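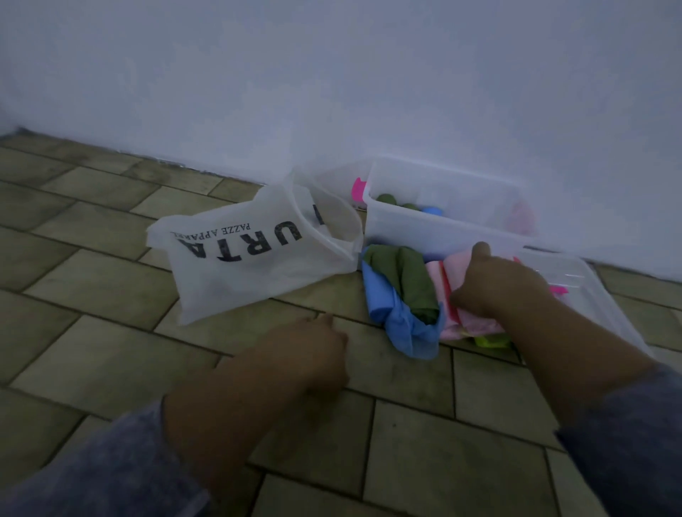
Work on the old customs hall at Firnden is set to begin in September, after the town council voted to release the first part of the money. The hall has stood locked since the freight office moved out, and most people in town know it only as the long building beside the bus stop. The council wants to keep as much of the interior as it can. That includes the floors, which in the side rooms are rectangular beige-olive tiles laid in staggered rows, like brickwork, with dark grout between them. They are scuffed and smudged, and the joint where the wall meets the floor has collected grime, but the architects have asked that tiles of this kind be cleaned and kept wherever possible. The white walls will be repainted.

The larger argument is over the mural in the main hall. It covers 8 meters of the north wall and shows the opening of the Firnden crossing, with customs officers, railway workers and a row of party officials on a platform. Three of the officials were later painted over, at different times and by different hands, and their outlines still show through when the light comes in low. Some residents want the whole thing cleaned and left as it is. Others say the town should not spend money on portraits of men who signed orders sending their neighbors away.

Urho Rautiainen, the historian who wrote the report on the building for the council, recommends keeping the mural and leaving the painted-over figures alone. He writes that the covering up is now part of the history of the wall and that removing the later paint would erase a record of what the town thought at the time. He also asks for a panel beside it giving the names of the officials and what became of them. The report runs to 200 pages and can be read at the library desk.

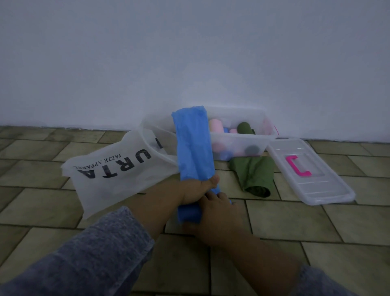

A petition against the report's advice was handed in before the vote. It carries 525 signatures and asks for the mural to be taken off the wall in sections and moved to the regional museum at Sellico. The museum has said it has room in its storage building but could not promise to put the sections on display. The conservator who looked at the plaster warned that it is thin and was laid directly on brick, and that cutting it out would probably cost more than the rest of the work in the main hall.

The council has put off the decision on the mural until the roof is finished. Until then it will be covered with boards and a breathable sheet, paid for out of the roof budget. The roof contract went to Nieminen, the same firm that repaired the school gymnasium. Slates that are still sound will be taken down, sorted and put back on the side facing the square. The side facing the tracks will get new ones.

What the hall will be used for is still open. The library has asked for the ground floor, and the Elska choir would like the main hall two evenings a week. A proposal to rent the upstairs rooms as offices was withdrawn after the fire inspector said a second staircase would be needed.

The bus stop will move across the road while the scaffolding is up. The footpath along the tracks stays open, but the gate at the north end will be locked at 8 in the evening. Anyone who worked in the building and has photographs of the main hall from before the figures were painted over is asked to bring them to the library. They will be copied and returned. Written comments on the mural can be left at the same desk or sent to the town office.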